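Prelico oak coffee table – my review after a winter with it

I went back and forth on this table for weeks. My sister-in-law Hanna Panasiuk has the bigger one in her den and kept telling me to just buy it already, so in the end I did, and I've been living with it since January. Long enough to have opinions!

Getting it home

Ordered from Trusgate, and it showed up in one flat box that I could just about drag across the porch by myself. Assembly took 30 minutes, and ten of those were me hunting for the hex key (taped under the lid, of course). The holes lined up, the legs went on straight, and I had 2 bolts left over that the booklet swears are spares. Okay then.

The top

The wood is the reason to buy this thing. It's pale without going yellow, and the grain has these long lazy curves I find myself staring at when I should be reading. It does mark, though. Light wood and a matte finish means every little scuff stays put until you go after it with a damp cloth, and a few of mine haven't budged – if that would drive you nuts, get the walnut. 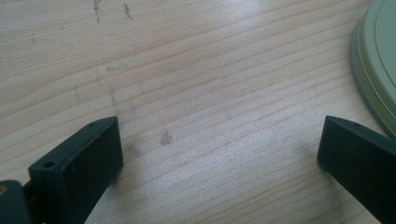
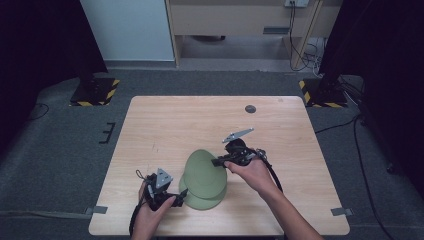

The pale top against dark gray carpet.

Size and height

Mine is the 26 inch one. Fine for two people and a pizza, tight for a board game with a lot of pieces. The height is right for our couch, but Hanna's is lower and she says she has to lean over for her coffee.

Things I'd change

The felt pads are junk. One fell off the first week and I replaced the whole set. I'd also love a shelf underneath, because right now the magazines live on the floor. And the care leaflet wants you to oil it every April, which sounds lovely and which I will probably forget.

Would I buy it again? Yep, and I'm already eyeing the matching bench. Four stars, and I'd go higher if they sorted out those pads.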